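Primness Household Tips: The Bathroom Caddy
October 2019

I used to keep my toothbrush flat on the edge of the basin, toothpaste lying beside it in a little puddle of its own making. Then I cleaned underneath it properly one day and, well, never again! So this month it's all about the humble toothbrush holder, which I reckon is the best value thing in my whole bathroom.

Get one with compartments if you can. A plain tumbler is fine for a brush, but add a tube of toothpaste and the lot leans over and flops about (my old Zuccaro glass one went over twice in a week, and the second time it met the tiles). Plastic isn't glamorous but it's light, it bounces, and you can give it a good scrub without worrying.

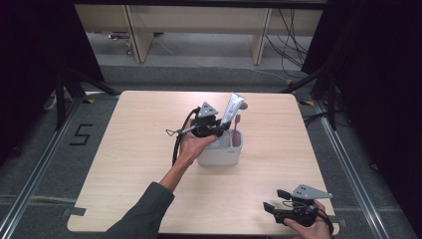 Toothpaste cap down, brush standing next to it.

Cap down is my big tip. The paste settles towards the opening, so you're not wrestling with the tube first thing in the morning. Wipe the cap before you put it back, or you'll end up with a minty crust in the bottom that sets like grout. When the tube's nearly done I flatten it from the crimped end with the handle of a brush and fold it over – my neighbour Gaetano Cirillo uses a bulldog clip and swears he gets another week out of it.

For cleaning, I take everything out on a Sunday night and fill the holder with hot tap water, a squirt of dish liquid and a good slosh of white vinegar. Leave it while you do your teeth and find your pyjamas, then go into the corners with an old brush. Rinse, tip it upside down on a towel, and let it dry right through before anything goes back in.

If yours has a sticky label on the front, a dab of eucalyptus oil on a cotton ball shifts it beautifully. Test a spot underneath first, as some plastics go a bit cloudy.

Next month: shower screens, and my ongoing war with soap scum.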